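Date: January 12, 2023
Subject: Re: [stullik-users] Nightly job stops part way through the archive

> We run Stullik on an old desktop under the stairs and the nightly
> job has stopped at file 703 three times now. The log says "short
> read" and nothing else. Is this the fault that was fixed in March,
> or do I need a new disk?

It is not the March fault. That one left a lock file behind and the next run refused to start. Yours starts, reads and then gives up.
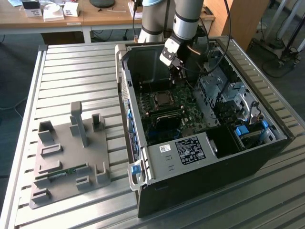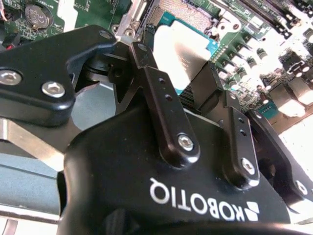

A short read means that Stullik asked for a block and got back less than it asked for. The program does not try again. It writes the one line to the log and exits with code 19, and the Nalen wrapper then reports the whole job as failed. Before buying anything, shut the machine down, lay the tower on its side and take the side panel off, as with the one in the first picture, so that you can get at the drive cage and the board without working at arm's length. Unplug the data cable at both ends and push it back in firmly. Then run the job by hand:

 stullik run --from 700 --verbose

If it stops at 703 again, copy that one file somewhere else with an ordinary copy command. There are two cases:

- The copy fails as well. The disk has a bad area. Take what you can off it now and replace it.
- The copy works. The fault is in the index, and `stullik reindex` will clear it. On an archive of 200 GB this took 61 minutes here — yours may differ.

Do not run the reindex on a disk that fails the copy test. It reads every block twice and will put more load on a drive that is already going.

The Jadwood packages still ship the older wrapper, which hides the exit code. If you installed from there, look in the Stullik log itself and ignore the summary mail. The Hauksdóttir patch set adds a retry option, but it has not been merged and I would leave it alone until you know which case you have.

Please post the last few lines of the verbose output to the list, along with the version string.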